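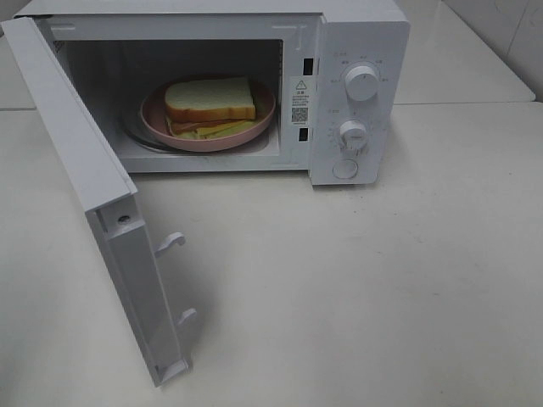
4. Starting Position and Passing on Short Ovals

Most work on passing in motorsport has dealt with road courses, where long straights and heavy braking zones set the places where one car can get by another. Short dirt ovals are different. The corners take up most of the lap, and the surface changes through the night as the top layer dries and a band of rubber forms near the inside. A driver who starts in the back half of the field may have only one usable lane by the time the feature race is run.

We used lap charts from two tracks, Zanstead and Holanda, covering 200 feature races in the same class of car. Both tracks set the grid by heat results, with a partial inversion of the front rows. Races stopped early for weather were left out. Laps run under caution were also removed, as cars hold their order during these laps and cannot pass. Restarts were kept and coded separately, following the method of Srithong.

Figure 2. White tabletop, with the two dark fingers of a gripper open above it.
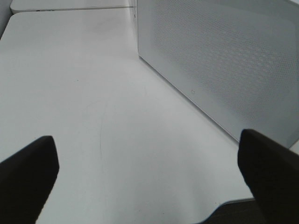 The inversion matters for how the results are read. When the fastest cars from the heats are placed a few rows back, some passing is built into the race, and a simple count of position changes will make the racing look closer than it is. We therefore compared each driver's finish with the finish expected from heat times alone. A driver who started sixth and won was not credited with five passes if the heat times already pointed to a win.

Restarts were handled in double file at Holanda and in single file at Zanstead. This is a weakness in the data, for the two tracks also differ in banking and length, and we cannot fully separate these effects. Drivers on the outside of a double-file restart often lose places before the first corner and win some of them back within a lap. Position was for this reason recorded at the end of the second green lap after each restart.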